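Soft plastics are back at the Otgate depot

Nov 26, 2025

Great news for everyone who has been hoarding bread bags in the laundry since May. The soft plastics drop-off at Otgate is open again, and it's bigger than before! You'll find it just past the glass bay, on the left as you drive in, under the new roof (so no more sorting in the rain).

When the old collection stopped, a lot of us kept saving our wrappers anyway and hoped for the best. I know one household on Gerkach Street that filled the whole top of a wardrobe. Bring it all down. There's no limit per visit for the first 3 weeks, and after that it's 2 full shopping bags per household each time.

What goes in: bread bags, frozen veg bags, cereal liners, bubble wrap, the film off toilet paper packs, courier satchels with the paper label cut off. The scrunch test still works a treat. If you can scrunch it into a ball in one hand, it's probably fine. Chip packets are OK too, which wasn't the case last time, and I was very pleased to hear it because our place goes through a few.

What stays out: cling wrap, anything with food stuck to it, compostable bags (these are the biggest headache at the sorting end, even the green ones that look so promising), and foam trays. Please give things a shake and let them dry overnight on the rack. A bit of dust is no drama, but wet bags go mouldy and can spoil the load.

The bales go by truck to Vavham, where they're turned into garden edging and bollards. If you've walked the Kárason track lately you'll have seen the new edging near the footbridge. It's lovely stuff, a soft charcoal colour, and it doesn't splinter!

Stamatia Kourkoulas is running a sorting morning at the hall for anyone who'd like to practise before their first trip, kids very welcome. She has 100 fridge magnets with the yes and no list to give away, and there are 13 spare collection tubs for people without much room at home. Ring the hall to put your name down for one.

Bin liners themselves can't go in the soft plastics once they've been used, so those still belong in general rubbish.

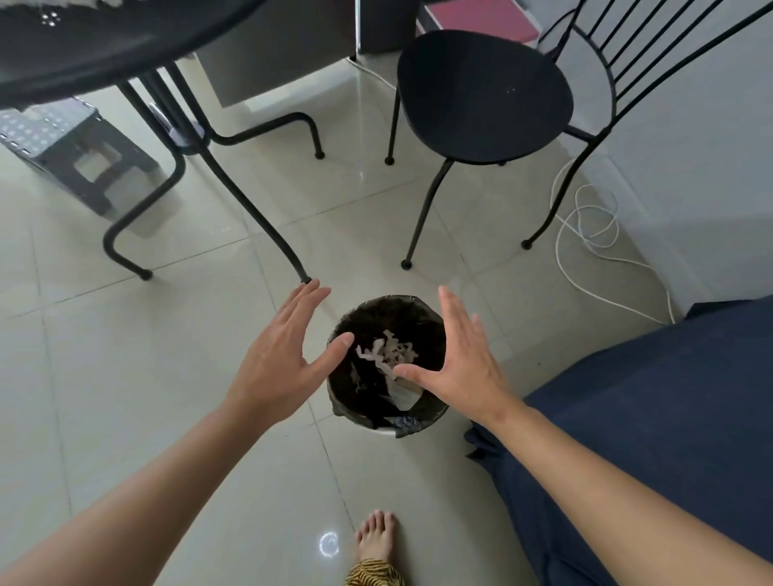
A small bin with a black liner: general rubbish only, please.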